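3.2 Loft recovery of filled cushions after static loading

Scatter cushions sold for household seating are commonly specified by fill weight alone. Fill weight is easy to check on a production line, but it says little about how a cushion behaves once it has been sat against for an evening. We therefore measured loft, defined as the height of the cushion at its center, before and after a fixed period of static load.

Three fill types were obtained from the Wadstead supply range: hollow polyester fiber, shredded foam, and a feather blend. Each cushion held 500 g of fill in a plain woven cotton cover. Covers were cut from one roll and sewn with the same seam allowance, so that differences in cover tension between samples would be small. All cushions were left uncompressed overnight in the test room before the first reading.

Load was applied through a flat circular plate for 15 minutes. The plate was then removed and loft was read at once, and again after a rest period of equal length. Each cushion was tested three times, with hand fluffing between runs following the Tomaszewski procedure - two firm pushes from opposite corners, then a quarter turn. Readings were taken with the Nesasard height gauge, whose foot is light enough to rest on the cover with little effect on the surface.

Polyester fiber recovered most of its loft during the rest period without handling. The feather blend stayed low until it was fluffed, after which it returned close to its starting height. Shredded foam lay between the two, though its readings varied more from run to run - probably because the pieces shift toward the corners under load. Local creasing of the cover (Figure 3) was not scored, as it depends on the fabric as well as the fill.

Figure 3. Surface dimple and crease in an off-white pillow.

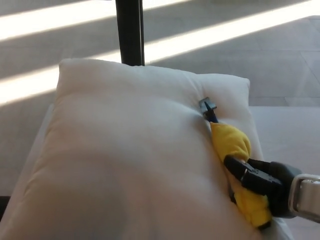 Which fill kept its height best without being fluffed?

Hollow polyester fiber, which regained most of its loft during the rest period alone.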